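Come sell chairs with me (and sofas, and the odd lamp)

I run the Prisdale showroom for Flostumon, and I'm looking for a sales and design associate to start as soon as we can get the paperwork done. If you've been following the news you'll know we took over the Fahy furniture line in June, which means 134 new pieces on our list and a floor plan I've already redrawn twice. I love it, but I need another pair of eyes!

You'd spend most of your day with customers, walking them through fabrics and finishes, measuring up from their sketches and writing quotes. The rest is ordering, chasing deliveries, and moving things I've changed my mind about. We also handle small office jobs with Vondex, our shelving supplier, so you'd sit in on those calls with me.

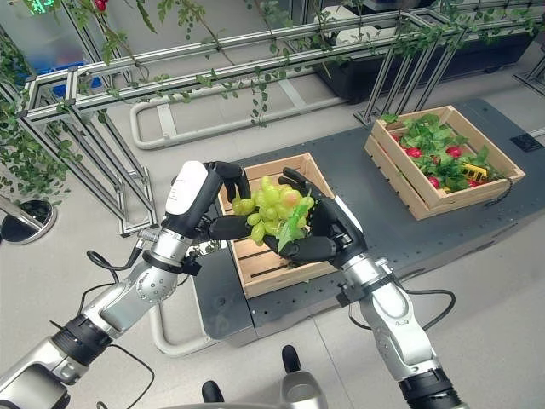 One of our current associates told me to mention that the commission is paid monthly, on top of the hourly rate, and that you don't have to share it with the rest of the floor. Fair point, I'd left it out of my first draft.

What I'd like to see: 2 years in furniture, interiors or decent retail of any kind, and a driver's license. It's 4 days a week, and one of them will usually fall on a weekend. You'd get 3 weeks of paid vacation and the staff discount (dangerous, I warn you, my apartment is full).

Send me your resume and a few lines about a piece of furniture you'd never part with. Drop it off at the Prisdale front desk or use the jobs form on our site. Applications close 19th November, and I'll answer everyone who writes.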